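okay so a few of you asked how the seed swap thing is going and I have Thoughts, so, small thread

first off: I inherited 269 packets of seeds from my neighbor Erzsébet Medve when she moved to her daughter's place in January. Two hundred and sixty-nine!! Half of them are labeled in pencil and the other half are labeled "good bean"

she was right btw, the good bean is good. It's a climbing one, purple flowers, and it went up the back fence at Wasden Street like it was late for something. No idea what the real name is. Seren Penry thinks it's an old runner type, Declan says no way, and they've been arguing in my replies for a week (please continue) 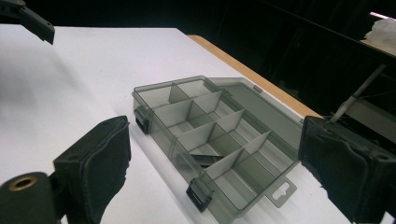
Tomatoes are where I lose my mind a little. You have to ferment the seeds in their own goop for a few days, rinse them, and dry them on a plate, and my kitchen smells like a bad salad the whole time. Then they need somewhere to live. I like a divided box with a flat lid for the small stuff, see-through gray plastic in my case, with two rows of compartments so reds can go on one side and yellows on the other. Big seeds like squash stay in envelopes.

also PLEASE dry them longer than you think. I packed up a batch of peppers too early last year and got fuzz. Whole batch in the compost, and I'm still mad, those were from Ah-rin Ma's garden and she only had the one plant

germination test for anyone with mystery seeds: 8 on a damp paper towel, fold it up, into a bag, top of the fridge. Check after a week. If two or three sprout I sow thick, if none do I give them a few more days and then let go

my oldest lettuce did nothing. My oldest tomatoes, from some year Erzsébet wrote as "the hot one," came up like weeds

swap is at the Scanlon library, back room, 10 am. Bring envelopes and a pen that works. I'll have good bean for anybody who wants it, and if you know its name come tell me to my face

Contact | © Feklow Garden Notes | Back to top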